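Renato Navarro had been waiting for the beans since July, and when the call finally came he ran across the yard in his socks.

"Moisture's down!" he shouted through the kitchen window. "Chiến, it's down, we can cut!"

Chiến Lại put her tea on the sill and came out grinning. Grerevon was the only spring bean on the farm, a variety her neighbours had teased her about all year, and she had drilled 26 hectares of it on the heavy land by the river. Through the dry spell it had stood there, short and sulky. Then came two nights of rain at flowering and it had simply gone mad, pods right up the stem!

They started on Long Piece at three in the afternoon. The stems were black and brittle and they rattled into the header with a noise like hail on a shed roof, which Renato loved more than any music. He drove with the cab door hooked back so he could hear it properly. Loan Mai brought the trailer alongside, waving both arms as if he might somehow miss her.

"What's it weigh?" he yelled.

"Let me get it to the weighbridge first, you daft man!"

By six they were hungry enough to stop, and Chiến went in to see what there was.

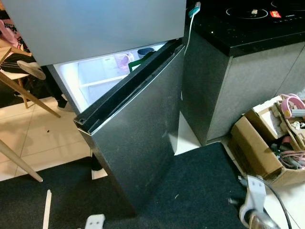
The fridge, door partly open and the light on.

She found cheese and half a pie and carried them out to the headland, and they ate standing up, with bean dust in their eyebrows. Hưng Huỳnh cycled down from the village to look. He had farmed that same ground for most of his life and never once got beans to pay on it. He pushed his hand deep into the trailer and let them run out between his fingers, plump and pale, and then he did it again.

"Well, I'd have put wheat in," he said. "And I'd have been wrong, wouldn't I?"

Renato laughed so much he had to sit down on the drawbar. There were still two fields to go and the dew was holding off, so Loan wiped her hands, climbed up and switched on the lights.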